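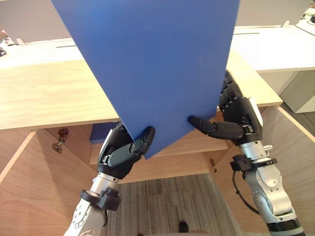

Two-Handed Robot Learns to Handle Big Flat Sheets

2/5/20, Stullberg

Big flat things are a pain to carry, and they're even worse for robots! A group at the Distholm lab has been teaching a two-armed robot to manage them anyway, and the first results are a real treat to read. The method is called Jin, and it leans on a simple idea: let one hand lead and have the other follow by feel.

Ha-rang Nam and Iestyn Foulkes began with 700 practice lifts, all guided by a person, using stiff panels that block a good part of the head camera's view. That blocked view is the whole trouble. Once a sheet is up in the air, the robot can lose sight of its own fingers, so Jin switches to the wrist cameras and to the push and pull felt at each hand. When one corner starts to slip, the follower hand eases off and takes a new grip before the lead hand moves again.
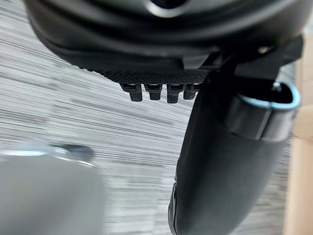

Normand Grewal finds the regripping exciting but would like to see it tried on floppy material, where a tug at one corner may barely reach the other. Fair point, and the team agrees. Cloth and thin foam are on the list for July.

For now the numbers are for stiff panels only. Dropped sheets fell by 35 percent compared with the lab's older method, which moved both hands on a fixed plan (a lovely jump for a change that needed no new hardware). The practice lifts will be shared with other labs through the Milora archive, along with the ones that went wrong.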